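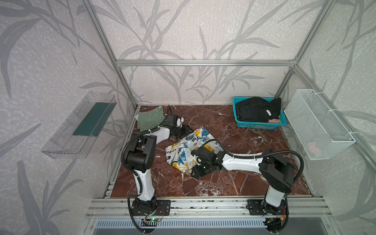
Before you open the parish register in Stuteo for the first time, have the last printed sacramental index within reach and confirm that the parish administrator has signed the access form. Accounts are issued by the diocesan office in Hallska and cannot be created at parish level.

## 3. Setting up the sacramental register

### 3.1 Creating the register books

1. Sign in with the administrator account and select **Registers**, then **New book**.
2. Choose the type of book: Baptism, Confirmation, Marriage or Funeral.
3. Enter the volume number exactly as it appears on the spine of the paper book. Roman numerals are accepted.
4. Enter the first and last page numbers. A standard bound volume has 468 pages; older volumes often have 229.
5. Select **Save as draft**. The book remains closed to entries until it is approved under 3.3.

**Note:** Parishes formed by merger must create a separate set of books for each former parish. Do not combine volumes, even where the numbering happens to continue from one to the next.

### 3.2 Importing earlier entries

1. Save the index as a plain spreadsheet with one row per entry.
2. Open the draft book and select **Import**.
3. Match each column to a field. Surname, given name, date of rite and officiating minister are required.
4. Review the list of unmatched rows and correct them in the spreadsheet, then import the file again.

A single import may hold up to 1,150 rows. Larger indexes must be divided by year.

**Caution:** Marginal notations — such as a later marriage or a declaration of nullity — are not carried over by the import. They must be typed in by hand from the paper book and checked by a second person.
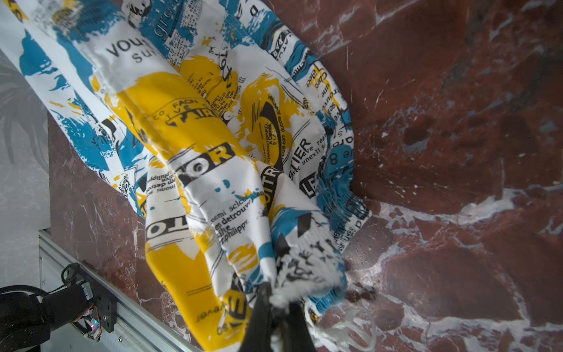 *Photo: Agata Fiore / Plekelar*

### 3.3 Approval

1. Select **Send for approval**. The draft is locked at this point.
2. The chancery compares sample entries with the paper volume. Please have the book available for collection.
3. When approval is granted, the status changes to **Open** and the pastor receives a notice.

Books submitted after 13 June 2021 will be reviewed in July. Questions about a pending review should be sent to Tullio Serra at the chancery, quoting the parish code and the volume number.

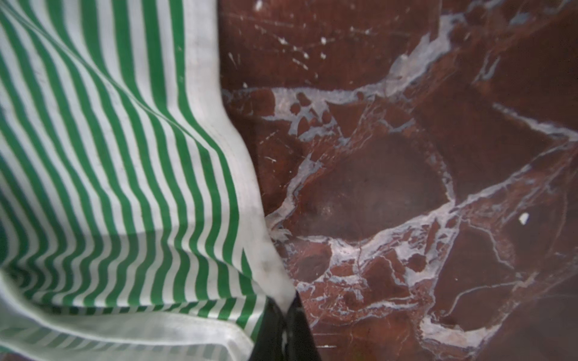
**May the paper register be put away once the electronic book is open?**

The paper register remains the official record. Every new entry must be written and signed there first, and then copied into Stuteo within 3 working days.

### 3.4 Access for parish staff

1. Select **People**, then **Add**.
2. Assign the role of Reader or Recorder. Only a Recorder may add entries.
3. Set an end date for any temporary appointment.

**Caution:** Adoption records are hidden from both roles. Requests to view them must be made in writing to the chancery.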